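Re: [werneck-users] Two-arm grasp check drifting on patterned background
From: Sarla Kashyap
November, 4:40 pm 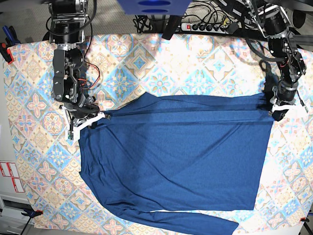
1. What the segmenter is doing

Boris, I went through your logs and I don't think the drift is in the arm calibration. I get the same thing here with a blue long-sleeve shirt on the tile-print tablecloth. The cloth has turquoise and pastel blue in it, and the upper part of the table is so bright that the pattern goes nearly white. The mask is fine on the body of the shirt, then it leaks into the cloth on the bright side, and the corner estimate moves with it.

The dark crease between the two grippers makes it worse. Purer takes the strongest long edge as the garment boundary, and with the fabric doubled over up there the strongest edge is the crease. The real top edge is above it. So both corners get reported too low and the planner tries to close a gap that doesn't exist.

On 11:15 am, Boris Omerović wrote:
> We moved to the 2,064 build of Purer last week and the grasp check
> now fails on knit shirts about half the time. Both grippers have
> the cloth, the finger position says closed on something, but the
> vision side says the left corner is lost and the controller goes
> into regrasp. Plain towels are fine.
>
> I raised the mask threshold and it helped a little, then it started
> dropping sleeves. Is anyone else on this build? Should I roll back
> or is there a setting I'm missing?
>
> Boris

2. What to change

Don't roll back. The older build has the same edge rule, it just ran the check less often, so you saw fewer failures.

In the check config:

edge_source: depth_first
min_edge_support: 16
regrasp_on_vision_only: false

The last one matters most. With it off, the controller needs the finger position and the vision result to agree before it lets go of anything. It was on by default in this build and I think that was a mistake. Urmila has a patch open to change it.

Put your mask threshold back to the default too. The sleeves you are losing are the thin parts of the mask, and they go first when you raise it.

3. What I haven't fixed

Depth is noisy on the folds near the lower left corner of the shirt body, where the fabric isn't pulled tight. I tried averaging 20 depth images before the check. That cleaned it up, but the wait is too long for us to leave it in the loop. Zeeshan thinks the Udimov filter would do the same job faster. I haven't tried it.

If you can send me one log with the settings above and one with your old ones, same shirt, I'll run both through the replay tool and post the corner plots.

Sarla

Last updated: November, 5:05 pm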